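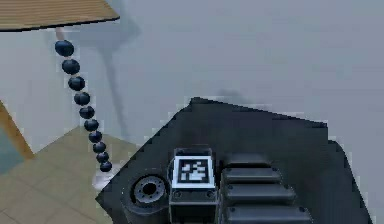

Pullport, June

So I got into the university at Pullport, which surprised everyone in Mernedmont and surprised me most of all. I'd applied for translation, English and Spanish, and the letter came in an envelope so thin my mother put it in the recycling. I fished it out around supper. "We are pleased," it said, and then there was a smear of yogurt, and then "Colleen McKinnon," so that was me.

I took the 10 p.m. bus with two suitcases and a dictionary that weighed more than either of them.

My room was up in Drultargate Hall, number 122, and my roommate had gotten there first and taken the bed by the window. Her name was Sorcha Pollock and she was studying geology (I know, I know, everybody makes the rock joke, and I made it within a minute). She looked at me for a while and then asked if I snored. I said no. She said, "Well, I do," and went back to her book, and I thought, okay, we're going to be fine!

Classes were another matter. Professor Rieger taught first-year translation in a lecture hall with 240 seats, and she had a way of picking the one person who hadn't done the reading. I had done it. I'd done it twice, with the dictionary open on my knees. She picked me anyway.

"Miss McKinnon. The second line, please."

It was a poem about an old woman shelling peas, four lines long, and I stood up and translated it so that the peas were shelling the old woman. I heard it as it left my mouth. There was this terrible quiet, and then somebody in the back row started laughing, a big honking goose of a laugh, and the whole room went.

I sat down. I decided I would go home and work at the feed store.

The goose caught up with me on the stairs. He was tall and out of breath and he had my dictionary, which I'd left under the seat.

"Wilmer Quintero," he said. "I grew up speaking Spanish and I got a C on the first paper. Yours was better than what the poet wrote."

"It was wrong."

"Sure it was wrong. I'd still read it."

We went and had soup. I told him about the envelope and the yogurt, and he told me his grandmother still believed he was studying to be a dentist.

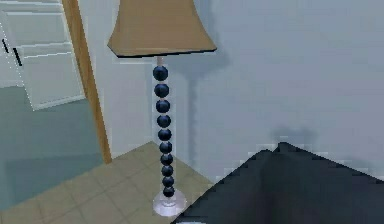

A lamp with a tan shade and dark blue spheres for a stand.

I called my mother that night from the hall phone and she asked how my first week was going. I told her about the peas. She laughed so hard she had to put the receiver down, and I could hear her across the kitchen, telling my father, getting it wrong.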